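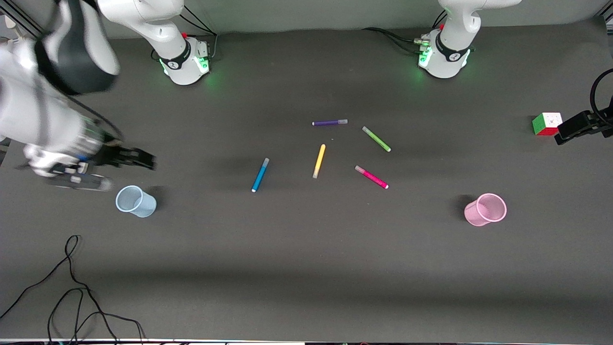
Markers, cups and the puzzle cube on the gray table.

How to sort, test and store shared markers

Shared markers wear out faster than markers that belong to one person. Caps get swapped, dry ones go back in with the good ones, and after a few months people stop trusting the cup and open a new pack. The routine below takes one person less than an hour for a full cabinet and a few minutes for a single table. It is written for water-based fiber-tip markers with push-on caps. Paint markers and dry-erase markers are covered near the end.

What you need

A clear table with a hard, flat top
Plastic cups, at least two
Scrap paper, white, any size
A damp cloth and a dry cloth
A roll of masking tape and a pen
A shallow tray or box lid for storage
A bag for the ones you are throwing out

Use cups that are shorter than the markers, so that the top of each one sticks out and can be grabbed. Check that the cup does not tip when you put all the weight on one side. If it does, drop a few large washers in the bottom, or use a wider cup. Light plastic drinking cups are fine for six or seven slim markers. Past that they get top-heavy.

Step 1. Clear the table

Take everything off the table that is not a marker or a cup. Small things such as puzzle cubes, erasers, dice and paper clips go to one side and are dealt with last. Wipe the surface with the damp cloth and let it dry. A dark table hides ink, so run a piece of white paper towel over it afterward and see whether any color comes off. If it does, wipe again.

Empty the cups completely. There is nearly always something at the bottom: pencil shavings, a loose cap, a staple. Turn each cup over and tap it out above the trash.

Step 2. Lay the markers out flat

Spread the markers in the middle of the table with space between them. They don't have to be in rows. You only need to be able to see the whole length of each one. If a barrel rolls, turn it so it points toward you or put a folded cloth along the table edge.

Look at the caps first. Press each cap until it clicks or stops. A cap that spins without gripping has stretched and will not keep the tip moist, and you should swap it with a cap from a dead marker of the same make. Save spare caps in an envelope for this.

Then check that the barrel and the cap belong together. On some sets the cap is the same color as the ink and a swapped cap is easy to spot. On others the caps are all white or pale and the barrel tells you the color. With that second kind any cap will do if it fits.

Step 3. Test each one

Write the name of the color on scrap paper with the marker you are testing. A full word is better than a short line. A marker that is nearly dry will often give you a good first inch and then go streaky.

Sort into three groups as you go:

Good. Solid line from the first letter to the last.
Weak. Streaky or pale, but still writing.
Dead. No line, or a scratchy one, or a tip that has been pushed into the barrel.

Put the cap back on each marker before you pick up the next. This is the step people skip when they are in a hurry, and then the good ones start drying out on the table.

Light colors are hard to judge on white paper. For yellow, lime and pale pink, draw over a pencil line and tilt the sheet toward the window. If you can see an even wet shine, the marker is good.

Step 4. Try to rescue the weak ones

Lay the weak markers flat overnight with their caps on tight. Sometimes the ink has only settled at one end. Test them again the next day.

If that does not help, dip the tip in lukewarm water for two seconds, blot it on a cloth, cap it, and leave it flat until the following morning. It works maybe once in three tries with the cheaper sets and more often with the better ones. The color will be a little lighter. Do this once per marker. A second dip gives you something that is mostly water.

Rescued markers should go into a separate cup marked with tape. They are good enough for lists, labels and coloring in, and people who need a clean line will know to look elsewhere.

Step 5. Fill the cups

Stand the markers with the caps up. You can see the barrel and lift one out without touching the rest. 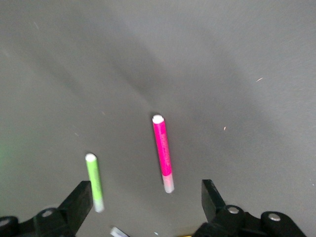

Mensah Learning Center | Rooms and Supplies Team

Markers from different sets can share a cup, but look at the lengths first. The pink one here is taller than the green one, and in a deep cup a short marker drops down where fingers can't reach it. Put short ones in the shallower cup, or pad the bottom of the deep one with a folded paper towel.

A plain rule for dividing them up is dark colors in one cup and light colors in the other. Purple, blue, black, brown and dark green on one side, and yellow, pink, lime, orange and sky blue on the other. We tried a cup for every color in the Leltuditz room last winter and went back to two after a month. People put a marker down in the nearest cup whatever the tape says, and dark and light is a sort they will keep to.

If the cups are different colors, choose which is which and keep it that way in every room. Write it on the tape as well. Put the tape on the side of the cup, below the rim, where it doesn't get peeled off by people picking at it.

Step 6. Lay the spares flat

Markers that are not going out on the tables are stored lying down. Standing with the caps up is fine for a day or a week, but over a longer time the ink sinks away from the tip. Use a shallow tray or the lid of a paper box. One layer only. Turn them so all the caps face the same way and you can see a missing one.

Our trays go in the Dreditz cabinet, second shelf, away from the radiator. A cabinet next to a heat source or a sunny window will cost you a good part of the stock over one summer. If yours is in a bad spot, move the trays down to the lowest shelf.

When Lovisa Midtbø did the full check in June, we had 170 markers in use across the rooms. Your number will be different. Write it on the inside of the cabinet door, with the month, so the next person can see how fast the supply is going down.

Step 7. Wipe the table again

Testing leaves small dots of ink and bits of paper on the surface. Brush off the specks first with the dry cloth and then use the damp one. If you wipe crumbs and ink together, you get smears.

For a stubborn mark, put a drop of dish soap on the cloth, rub in small circles, and rinse with clean water. On a matte tabletop, don't use the rough side of a sponge. It leaves a shiny patch that shows every time the light comes in low.

Now put the small things back. Puzzle cubes and other items people fiddle with can stay out beside the cups. They should not go in the cups.

Other kinds of marker

Dry-erase markers. Store flat at all times. Test on a board and never on paper, which wears down the tip. Keep them in a different room or at least a different color of cup. A water-based marker on a whiteboard will come off with a damp cloth, but it takes a while.

Paint markers. Shake with the cap on, press the tip on scrap paper until the paint comes, and recap right away. Flat storage. Do not use the water dip.

Permanent markers. We keep these at the front desk and hand them out. Ask Arvid Öberg or Zarmeena Farooqui.

Double-ended markers. Flat storage only. In a cup, one of the two ends will always be drying out.

How often

Tables in daily use: a quick check each Wednesday, steps 1, 2 and 7 only. Press the caps, tap out the cups, wipe.

The full routine: every 8 weeks, or sooner if people start bringing their own.

Before a large group: the evening before. Put out two cups per table, and test the dark ones even if you did it last week, as those get the most use.

Throwing out and reordering

Take the good caps off dead markers before they go in the bag. Most markers of this type can't go in ordinary plastic recycling. Some office stores have a box for used pens, so it is worth asking.

Write down which colors died. With us it is black first, then blue, and the yellows last for years. If your pattern is the same, buy single colors to fill the gaps and leave the full sets alone. Octavian Grecu keeps the order list for Mistatora supplies and closes it at 2 on the last working day of the month. Give him the color and the tip width. The list needs both.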